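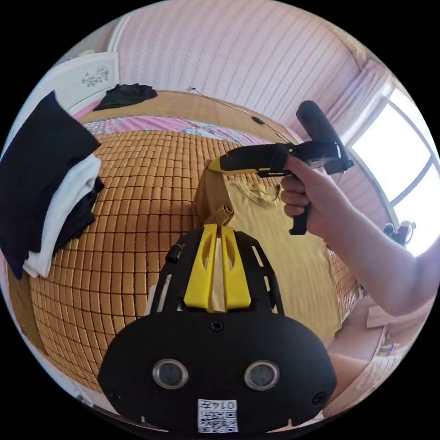 **Does a family recipe have to be followed exactly the first time?**

Follow it as written once, and write any changes in the margin afterward. That is the advice Gudrun Solheim gives to every reader who writes to her about the cookbook she edited with her cousin, Lenka Hudec.

The book, *The Burkness Table*, was published in March by Ninden Press. It gathers recipes from one extended family, the earliest of them copied from a household ledger begun in 1851. Ms. Solheim and Ms. Hudec spoke with the Ninden newsletter in the press's reading room.

"The ledger was kept for accounts," Ms. Solheim said. "Flour, candles, a debt to a neighbor. The recipes begin on the back pages, and several have no title. One says only 'as for Easter, with less fat.' We had to find out what was done for Easter."

Work on the collection started in 2000, when Ms. Hudec inherited the ledger along with a tin of loose cards. The two editors tested more than they could print. Of the recipes they considered complete, 50 appear in the book.

"We argued over the rye bread for an entire winter," Ms. Hudec said. "My mother's card calls for molasses. Gudrun's side of the family never used it. In the end we printed both, on facing pages, and I am told that people have already taken sides."

## On Measurements

The older recipes presented a particular difficulty. Butter is given by the piece of an egg or a walnut, and oven heat by how long a hand can be held inside. The editors converted these to cups, spoons and degrees, but kept the original wording in small type beneath each title.

"I did not want to lose my great-aunt's voice," Ms. Hudec said. "She writes 'bake until it smells finished.' We say 40 minutes, and then we let her say it too."

Américo Nogueira, who tested the baking chapter for the press, asked for one further change. The plum cake had been written for a deep pan that is now hard to find, and he adjusted the batter for a standard loaf pan. Ms. Solheim said that she resisted at first — the pan had belonged to her grandmother — and that she now makes the cake his way.

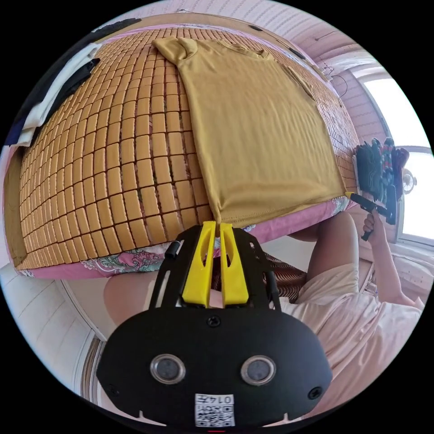

## On What Was Left Out

Some recipes were withheld at the family's request. A pickled herring from the Hedlund branch is still made each year by Kerstin Hedlund, who agreed to be interviewed for the introduction but declined to supply the quantities.

"Kerstin told us that we were welcome to come and eat it," Ms. Solheim said. "I have asked three times. I will ask again at midsummer."

Ms. Hudec is now sorting the remaining cards, most of them for soups and preserves. Ninden Press has not announced a second volume.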